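Notice to Occupants of the Hudness Annexe

The following is circulated on behalf of the Records Office, Sandham, and replaces the notice issued in May. Occupants are asked to read it in full and to keep it with their tenancy papers.

1. It has come to the attention of the Office that the machine kept in Room 19 is still being consulted. Occupants will recall that the machine was retired from service when the Office moved its registers to Prenus, and that all enquiries were to be sent to Prenus from then on. The machine was to be disconnected, opened, relieved of its drive and placed in the lower store. A form was raised for the purpose, numbered 3403, and was signed by both the outgoing and the incoming Registrar.

2. The form was not carried out. The Office regrets this. The engineer who came to do the work found eight people waiting on the landing, and, being of a polite disposition, joined the end of the queue. When he reached the front he asked the machine for his grandmother's address, which the family had lost when she moved inland. He was given it. He then went home, leaving his tools on the stairs, where they remained until the evening and were stepped over.

3. The Office wishes to be clear about what the machine contains. It contains the housing register for the district as it stood on the last day of the old system: names, addresses, the number of rooms, and a remarks column. It does not contain anything later. Residents who moved after that date are shown at their former addresses. Residents who have died are shown as living. Streets which were cleared for the Palamarchuk reservoir are shown in full, with their lamps numbered.

4. It has been put to the Office, in several letters and one petition, that the remarks column is the chief reason for the queue. The remarks were entered by clerks over 32 years and were never intended for the public. They were meant to record damp, shared yards and the position of the meter. In practice the clerks wrote what they saw when the door was opened. "Tenant singing." "Declined to sit, offered plums." "Child asleep in the coal scuttle, quite clean." The Office accepts that these entries are of interest to the families concerned. They were not carried over to Prenus, where the column is limited to a code.

5. A second engineer was therefore sent, with instructions to begin early, before the landing filled. The side of the case was taken off and the work proceeded in the ordinary way.
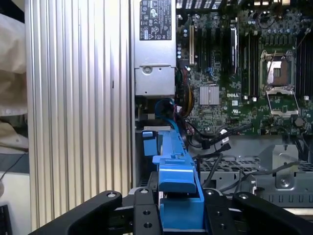
Where is the drive kept in a desktop computer of this kind?

It sits in a plastic carrier inside the case, close to the power supply, and is joined to the motherboard by a data cable.

6. The above question was put to the second engineer by a woman who had come up the stairs at half past six and had found the door open. The Office has her account and his, and they agree in most respects. She asked where the drive was kept, and he told her. She asked whether everything was on it, and he said that everything was. She then asked whether she might stand beside it for a minute, as her mother's house was in there, and he moved the keyboard along so that she could put down her bag.

7. By seven o'clock the landing was full. The second engineer has stated that at no time was he obstructed. People stood back against the wall and spoke quietly, as they would in a sickroom. One man asked if the plums were still in it. A child wished to know whether the reservoir would come out too, and was told by several adults at once that it would not.

8. The second engineer reported to the Office at noon. Under "Work completed" he had written that the case had been opened, and that the case had been closed. Under "Remarks" he had written: "Offered tea. Accepted." The Registrar considered the report for the whole of an afternoon – a length of time not normally given to such papers – and then asked for the key to Room 19.

9. The Office now directs as follows. The machine shall stay where it is. Form 3403 is withdrawn. Room 19 will be open to occupants and former occupants from nine until four, and the landing is to be kept clear of tools. Enquirers are to take one turn each and then rejoin the queue if they wish for another. Prams may be left at the foot of the stairs.

10. Enquirers are reminded that the register cannot be amended. Requests to have a person moved back to an earlier address, or to have two households shown under one roof which did not in life share one, cannot be considered. Seven such requests are in hand and will be returned to the senders with a covering letter.

11. The Registrar will be absent from the main counter between two and three each afternoon. Urgent papers may be brought up to the landing during that hour – they should be handed along the queue, and will be signed when the Registrar's turn has been taken.

By order of the Records Office, Sandham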